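Lake association

A lake association is a membership body, usually formed by the owners of property around a private or semi-private lake, that manages the water, the shoreline and the shared facilities on behalf of those owners. Most are set up as nonprofit corporations. Where the lake was built as part of a housing development, membership normally passes with the deed, and an owner cannot resign while keeping the lot. On older natural lakes membership is more often voluntary.

Legal basis

The powers of a mandatory association come from recorded covenants, which bind later buyers as well as the original ones. The covenants set out who may use the lake, how assessments are levied, and which changes require a vote of the owners. Bylaws deal with meetings and elections. Day-to-day rules on speed, noise, guests and mooring are adopted by the board and can be changed without amending the covenants.
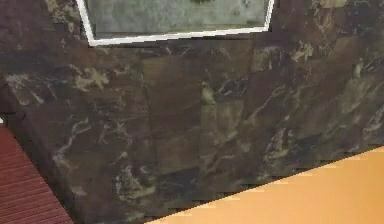 Ownership of the lake bed varies. In some developments the association holds title to the bed, the dam and a strip of shoreline up to a stated elevation. In others each lot line extends into the water and the association holds only an easement. The difference matters when silt is removed or a seawall is replaced, as the cost may fall on either party.

Docks and shoreline structures

Dock rules generally limit length, width and distance from the side lot line. Flatthorpe Lake, an impoundment with 119 shoreline lots, allows one dock per lot and requires a permit before any piling is driven. Boathouses built before the rule was adopted may be repaired but not enlarged. Owners of back lots, who have no frontage, use a common marina where slips are assigned from a waiting list.

Seawalls are commonly built of steel sheet, poured concrete or stone riprap. Many associations now prefer riprap - it absorbs wave energy and costs less to repair - although it takes up more of the bank.
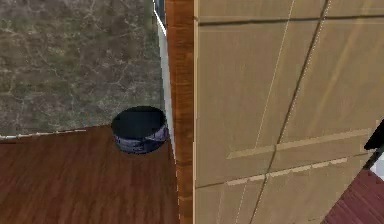

Water level

Associations that own a dam usually operate it under a state permit. The permit may require regular inspection, a written emergency plan and a minimum release to the stream below. Many lower the lake in October so that owners can work on docks and walls, then close the gate again before spring rains. A typical drawdown is 3 feet. Deeper drawdowns control some rooted weeds by exposing them to frost, but they can strand mussels and leave shallow wells short of water.

Finance

Income comes mainly from annual assessments, with smaller amounts from boat stickers, slip rental and transfer fees. At Nelthorpe the assessment is flat for every lot. The Waren association charges by foot of frontage, with a lower rate for back lots. Dredging and dam repair are paid for from a reserve fund or by special assessment, which in most covenants needs the approval of the owners.

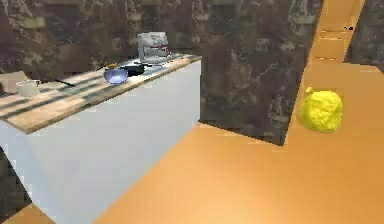
Unpaid assessments become a lien on the lot. Associations may also suspend lake privileges, including boat registration, until the balance is cleared. Suspension does not usually extend to road access.

Water quality

Routine monitoring covers clarity, phosphorus, dissolved oxygen and bacteria at swimming areas. The Shukla Cove sampling station is read 3 times each summer, and water is taken from both the surface and the bottom layer.

See also

Riparian rights
Homeowners association
Drawdown (hydrology)
Littoral zone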